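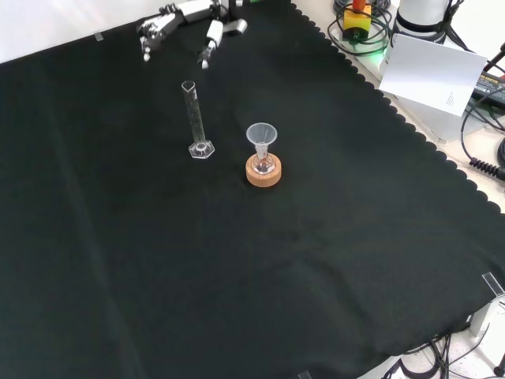 Celebrity / Podcasts

Ningsih Simanjuntak records Mandagi in 30-minute blocks, timed to her daughter's naps. The Setis actress resumed the podcast in February, 12 weeks after the birth.

"I had planned for four weeks off," she says. "The schedule was wrong and I changed it."

Her husband, the singer Hafiz Oei, was on tour with Dridance for most of that period. He rang at 6 am, before soundcheck. "We kept the calls short," she says. "Feeds, sleep, weight. Then whatever was left."

Episode 100 will cover her return to filming.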